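Okay, the great desk and cup reorganization of this year is finally happening and you're all coming with me. Short thread, unless I get carried away.

Background: I moved into the Nokham building in December and I've been living out of boxes in the work room ever since. Pens in a shoebox. Tea things on the windowsill. Tape measure, who knows.

So I gave myself three rules. Everything that lives on the table has to fit in one container. I have to be able to lift that container off with one hand. And I'm not allowed to buy a "system."

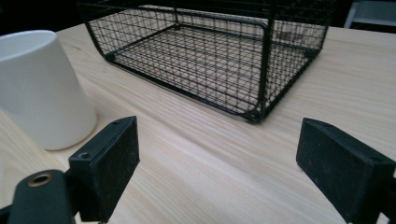
I went back and forth on baskets for way too long. Wicker sheds, and the felt ones slump the minute you put a stapler in them. I ended up with black wire mesh, rounded corners, thicker rods around the rim, and I love that you can see the wood grain right through it. Crumbs fall straight through too, so I can wipe under it instead of digging around in a corner with a cotton swab (yes, I have done this).

The cup was harder to pick. I own a truly embarrassing number of mugs and most of them have a joke on them. For the table I wanted plain. Something that could do tea on a good day and pencils on a bad one.

I got mine from the Zisesier seconds shelf, which is the best shelf in any store. You have to go early and you have to be okay with a wobble now and then. Run a finger around the rim before you pay!
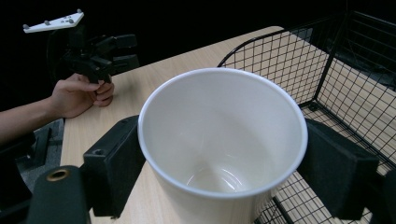

One reply already says wide cups are terrible for pencils, they all flop to one side and you end up fishing for the short ones at the bottom. Fair! My fix is a folded strip of cardboard standing up in the middle, so there are two halves to lean against. Ugly from above, fine from a chair.

Also a few of you asked about the size of basket. Measure your table first, then measure what you want to put in it, then go one size smaller than you think. A big basket fills up with mail. I have tested this extensively — my old one had a Llewellyn catalog in it from before the move.

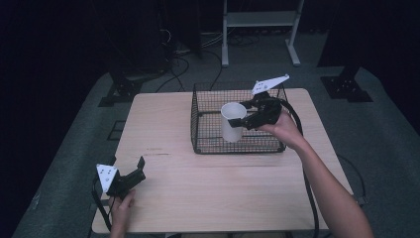
Placement is the part I keep fiddling with. I tried the left corner (elbow), the front edge (other elbow), and then finally pushed the thing toward the back. That's the spot. Far edge of the table, a bit right of center, with the white cup standing up in the mesh, and there's still a nice open stretch of wood in front for a notebook or a plate of toast.

Leave the cup near the front side of the basket, by the way. If it's at the back you have to reach over everything else to get it, and then you stop putting it away, and then you're me in December.

Things that did not make it into the basket: the good scissors (drawer now), the label maker, 14 takeout menus, one single glove. The menus went straight in the recycling. The glove is staying until its friend turns up.

Next up is the tabletop itself. Pale wood is gorgeous and it shows every single thing you ever do to it.

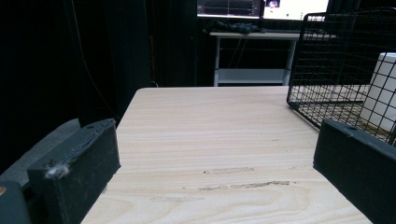 My plan is a damp cloth first, then a dry one, then a little Natgate wood balm along the grain, and leave it alone overnight. I'm testing it on the underside before I go anywhere near the top, so if it goes orange on me I'll be the only one who knows. Well, me and all of you.

Will post again once the balm has had its night. In the meantime tell me where you keep your tape measure, I need ideas and possibly a tape measure.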